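The Two-Armed Sorter in the Hapeta Workshop

When Tane Ngata proposed that members of the Hapeta shared workshop build a sorting station of their own, the building had no robotics equipment. The structure dates from 1950 and was fitted out for metalwork. The project, named Stidby, was approved in July with 34 members enrolled and a working area set aside beneath the ventilation duct.

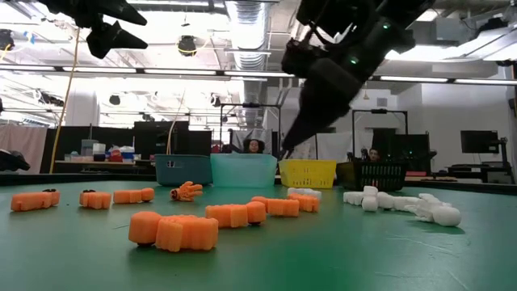

The task assigned to Stidby is modest in scope. Small pieces laid on a green table are to be picked up by type and placed in the bins and baskets along its far side. Members chose soft shapes in plain colors, on the view that such objects test a grip more severely than rigid blocks do.

Each arm carries its own gripper, and the control software, Rernia, was written by members over 40 evenings. It treats the arms as separate machines that share one table.

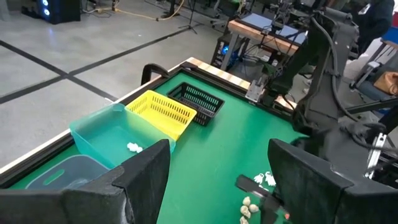 Early trials exposed a weakness in that approach. Both arms would reach for the same piece, and Rernia would halt them. Mr. Ngata's group answered with a rule giving one arm priority near the middle of the table, and stoppages fell to 3 in a full evening.
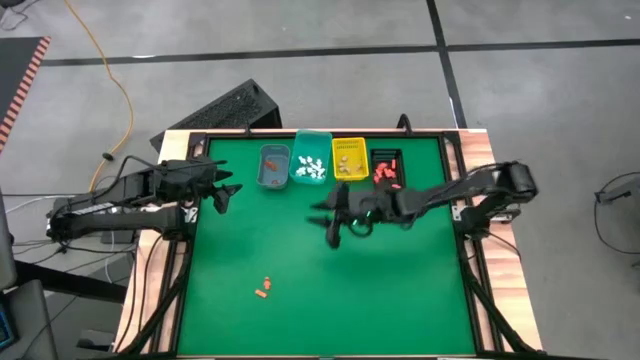

Cabling remains the principal concern. The group intends to reroute the lines along both arms before the station is offered to the wider membership, and a written guide to its safe use is in preparation.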